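Measuring by cup or by weight for bread - does it really matter?

Kitchen Talk > Baking > Bread and Rolls

barnik_baker
Posted 30th April
I have been making the same white loaf for years and it comes out different every time. One week it's fine, the next it's like a brick. I measure the flour with cups. My sister says to throw the cups out and buy a scale. I don't bake that often and the kitchen is small, so I'd like to know if it's worth it before I spend the money. The recipe is the Prasine farmhouse loaf that gets passed around, the one with 700 grams of flour. I have been converting it with a chart I printed off somewhere.

ryecrust
Your sister is right. If the recipe is written in grams, use grams. The chart is probably your problem. Some charts put a cup of flour at 120 grams and some go up near 150. Over five cups that's a different dough.

Omerovic_D
Disagree, at least partly. My mother never owned a scale and her bread was the same every time. She used one cup, always the same one, and she knew what the dough should feel like. A scale won't tell you the flour is dry this month.

ryecrust
Sure, but he's not your mother. He says it comes out different every time.

barnik_baker
She, but yes.

ryecrust
Sorry.

Slavica Grgić
I taught an evening bread class for 8 years and had this argument every term. What I ended up telling people:
Use a scale for flour and water.
Use spoons for salt and yeast if your scale is a cheap one. Most of them are no good under five grams.
Cups are fine for soup, rice, oats, anything where a bit more or less doesn't matter.
If you must use cups for flour, stir it first, spoon it in and level with a knife. Don't scoop from the bag. I had students weigh a scooped cup and a spooned cup side by side and the gap was never small.
Also check your water. 70 percent hydration on 700 grams is 490 grams of water. If you are pouring to a line on a jug you could easily be off by 20 or 30.

plainflour
How do you do the jug thing, though? Mine has lines every 50 ml and I have to bend down to read it.

Slavica Grgić
Put the bowl on the scale, zero it, pour the water in. No jug.

Omerovic_D
I'll give you the water. I still say cups work for flour if you stick with one set. The trouble starts when people mix sets. I have a metal cup and a plastic one and they don't hold the same amount. My Plilell set is the one I trust and the other gets used for the dog's food.

tinloaf
Agree on sticking with one set. Colored ones are easier, I find, as I can grab the right size without looking for the number on the handle. Took me a week to learn the colors.
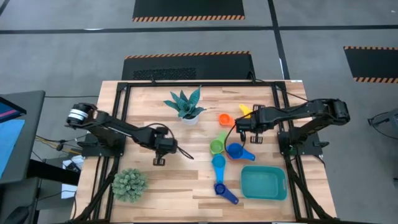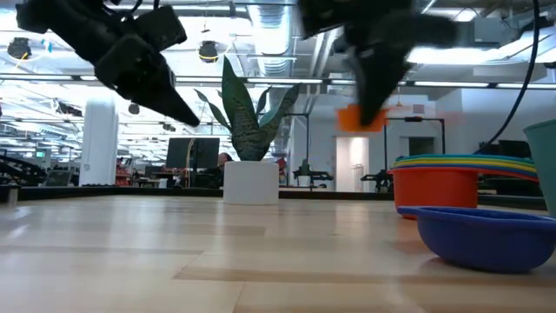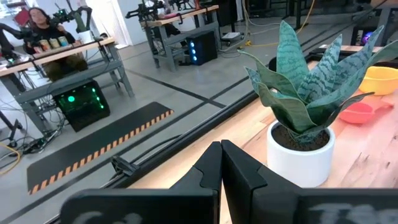 Anyway, I use cups for everything except bread and cake. For bread I weigh. For cake I weigh the flour and sugar and guess the milk, which my husband says he can taste. I don't believe him.

ryecrust
How much was your scale?

tinloaf
It was in a clearance bin, so not much. Get one that doesn't shut itself off after a minute. My first one did that while I was still adding flour and I had to start over.

barnik_baker
OK, I'm going to borrow my sister's scale for two loaves and see. I weighed one of my cups of flour at her place tonight and it was 168 grams. The chart says 125.

ryecrust
There's your brick.

Omerovic_D
168 is a lot. Are you packing it down?

barnik_baker
Scooping from the bag and tapping it on the counter. I thought you were supposed to tap it.

Slavica Grgić
Don't tap it. And start with 200 grams of flour and 140 of water if you want to try a small batch of rolls first. It's less to waste if the oven is part of the problem too.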